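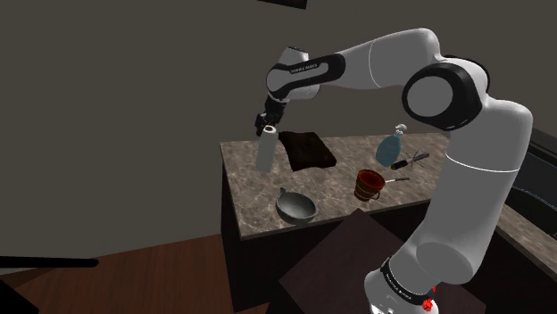
Heiðrún Mogensen says a simulated run should never count as a safety test, and having sat through two supplier presentations this month I'm inclined to agree with her. But I'd like to hear from people who have had to write the rules down.

Background. I help run the teaching kitchen at Plevell, and we are being offered an arm for light fetching and tidying on the worktop. The supplier, Skernine, has sent us a folder of simulation work and a summary sheet. The sheet says 622 simulated runs were done and that the arm kept to its limits in all of them. On the strength of that they propose we can skip the fence and put a line of tape on the floor.

I have three worries and I may be wrong about any of them.

First, the limits they kept to were limits they picked. Nowhere in the folder does it say why the speed cap is 300 mm a second and not half that.

Second, everything was done on the one layout. Our worktops get moved about, and people leave bowls, cloths and bottles wherever they please.

Third, there isn't a person anywhere in the runs. Our learners lean over things.

What should I be asking for before I sign? And is there a standard I can quote at them, or will they just quote a different one back?

Posted 10 November 2023 by floury_hands

Ekrem Akgül

You've mostly answered yourself. Ask for the risk assessment. If they send the simulation folder again, ask for the risk assessment again.

On standards: the usual starting points are ISO 12100 for risk assessment in general and ISO 10218 for industrial robots, with ISO/TS 15066 covering people working close to the arm. A teaching kitchen isn't a factory, so somebody will tell you none of it applies. Perhaps not to the letter. I'd still ask them to say in writing which document they are working to, and which parts of it they've left out. In my experience that one question shortens the meeting a good deal.

A few more things I would want on paper:

The speed and force limits for your kitchen, with whatever is in the gripper included. An arm that is gentle when empty may be a different matter when it's holding a knife or a full pan. "The arm is collaborative" is a sales phrase. You assess the whole job: arm, gripper, object, worktop, people.

What happens when it drops something, loses power or can't find what it was sent for. Does it stop where it is, or go back to its rest position? Going back means moving through a space where someone may now be standing.

Stopping distance, measured on the real machine at your site. Simulated stopping distance depends on what they typed in for weight and braking, and I've seen those left at whatever the software came with.

Who may change the program afterwards, and who checks it when they do. This is the part that rots first. We had a cell where the signed settings and the running settings had been different for 69 working shifts before a technician happened to compare them.

I'm less hard on simulation than your Heiðrún. It's good for finding out whether the arm can reach the back of the counter and whether the elbow fouls a wall. Let them have credit for that. It says very little about what a wet cloth does when it's pulled, and nothing at all about a seventeen-year-old reaching for the salt.

As for the tape: tape marks a boundary, it doesn't guard one. If the assessment really supports working without a fence then fine, but the tape isn't what makes it safe.

Thoroddsen

Bit much all this. We have had one in the canteen at Floltora for ages, no fence, and it has never touched anyone. It goes so slowly you could read the paper while it picks up a cup. Get the supplier's certificate, put up a sign, make sure everyone knows where the red button is. If you go looking for problems you will never get anything installed.

pat_w_25

Have to disagree with the answer above. "It hasn't touched anyone" was also true of our old slicer until it did. And a certificate for the arm covers the arm. It doesn't cover what you bolt to the end of it or where you put it.

I can't help with the standards, but on the practical side: ask for 25 runs in your own kitchen with your own clutter, before handover, with you choosing where things go. Not the supplier. Keep learners out while it's done. Write down every stop and every dropped item, including the ones the engineer says don't count.

Ours agreed to it but wanted to tidy the worktop first. We said no.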